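Setting up the Fatano external graphics dock

Okay, you've got the dock out of the box, so let's get it talking to your laptop! I did mine in one evening (with a snack break), and these are the steps I wish I'd had.

1. Turn the laptop off all the way. Sleep mode doesn't count.

2. Slide the graphics card into the long slot until the latch clicks. Mine took a firmer push than I liked.

Caution: the dock has to be unplugged from the wall for this part. Cards longer than 340 mm won't fit, so measure first.

3. Plug in both power leads, then run the short cable to the laptop port with the lightning mark. I tried a longer cable from my drawer and lost almost 50 frames per second, so stick with the one in the box.

Keep drinks on the far side of the desk while the side panel is off. I leave the panel off until the card shows up, just in case I need to reseat it. 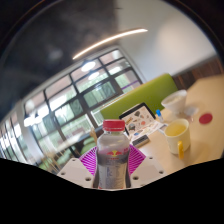 4. Switch on the dock, wait for the white light, then start the laptop.

5. Install the Clasteo driver, version 444 or later. The screen will go black once or twice, and that's fine!

Note: if you get error 1844, the laptop is still using its built-in graphics. Josefina Paredes on the Clasteo forum told me to turn off "hybrid mode" in the BIOS, and that fixed mine right away.

6. Put the side panel back on, start a game and check that the dock fan spins up.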